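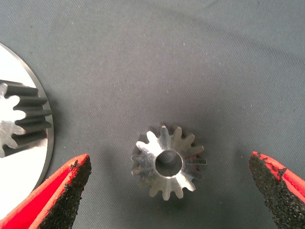

Software Engineer, Grasp Planning and Perception
Stolard -- Morodberg site, full time

Stolard develops control software for picking small machined parts. The opening is on Kukus, our planning stack (C++ core, Python tooling).

Duties
Maintain the pose estimator for reflective metal parts seen from the wrist camera. Reduce planner latency, currently 200 ms per grasp candidate set. Extend the regression suite -- 2,341 recorded grasps at present -- to gears and shafts lying close together. Review merge requests from the Belmonte controls team.

Requirements
Solid C++17. Working knowledge of rigid-body transforms and camera calibration. Experience debugging timing faults on real hardware. ROS 2 is useful but not required.

Team of seven. Start in November. Apply with a resume and one code sample you wrote yourself, 3,000 lines maximum. Applications without code are not read.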